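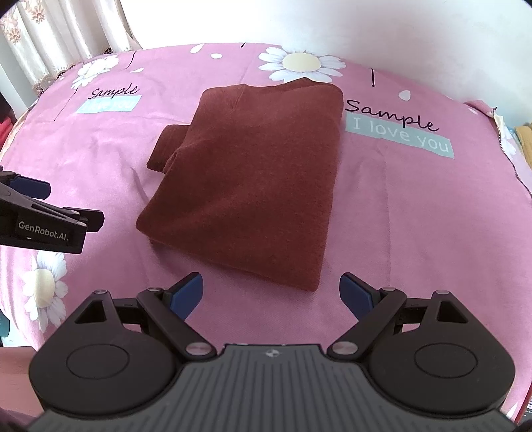

Inicio | Servicios | Proyectos | Noticias | Contacto

NOTA DE PRENSA
Última actualización: 12/01/2026

Brullent presenta la nueva tienda en línea de Holano, con catálogo en tres idiomas y una identidad visual renovada

El estudio de diseño web Brullent anuncia la puesta en marcha del nuevo sitio de Holano, empresa dedicada a la venta de textil para el hogar. El encargo incluye el rediseño completo de la página, la adaptación a teléfonos y tabletas, y una revisión de la marca que Holano utilizaba desde su fundación.

El sitio anterior de Holano fue construido hace 12 años y no permitía la compra directa. Los clientes debían descargar un formulario, rellenarlo y enviarlo por correo electrónico. Además, los textos de producto estaban escritos dentro de los gráficos, de manera que los buscadores no los podían leer.

Para el nuevo proyecto, Brullent ha trasladado 1.267 fichas de producto a la plataforma Sarantis, un gestor de contenidos que el estudio emplea en sus trabajos de comercio electrónico. Cada ficha ha sido revisada a mano y dispone ahora de medidas, instrucciones de lavado y disponibilidad. El catálogo se ofrece en español, portugués y francés. 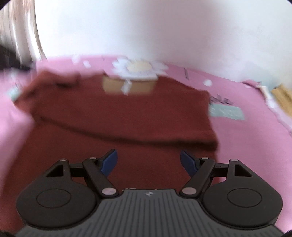 Textil doblado de color marrón rojizo sobre una tela rosa.

La nueva identidad conserva el nombre de la empresa en letras minúsculas, pero cambia la tipografía y reduce la paleta a dos colores. El logotipo tiene también una versión pequeña - pensada para etiquetas y para el icono del navegador - que antes no existía.

"Holano nos pidió una página que su propio equipo pudiera mantener sin llamarnos cada semana", explican desde Brullent. "Por este motivo hemos dedicado las últimas jornadas del proyecto a la formación, y hemos entregado un manual breve con los pasos más habituales."

Los trabajos empezaron en octubre y se realizaron en dos fases. En la primera se publicó el catálogo sin opción de compra, con el fin de comprobar las direcciones antiguas: 1.586 enlaces del sitio anterior llevan ahora a su página correspondiente.
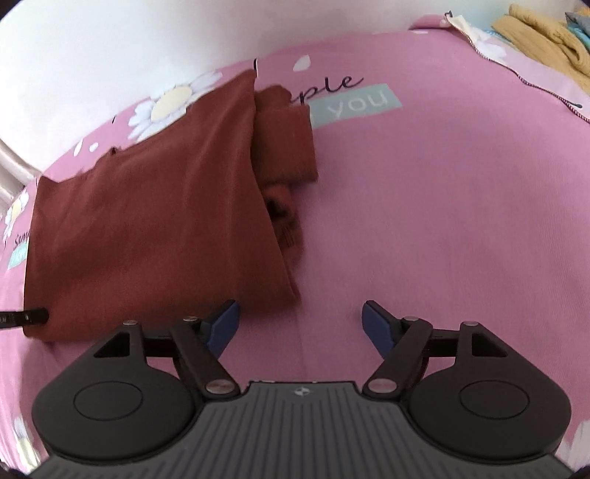

En la segunda fase se activaron el carrito, el pago con tarjeta y el módulo de envíos Galiler, que calcula el coste según el peso y el código postal. Los clientes ya registrados mantienen sus datos, aunque deben elegir una contraseña nueva en el primer acceso.

Brullent seguirá a cargo del alojamiento y de las actualizaciones de seguridad. Para la primavera está prevista una sección destinada a hoteles y casas rurales, con tarifas propias y pedidos por volumen.

Las solicitudes de información se atienden mediante el formulario de la sección Contacto.

Utilizamos cookies propias y de terceros para mejorar su experiencia. Aceptar | Rechazar | Configurar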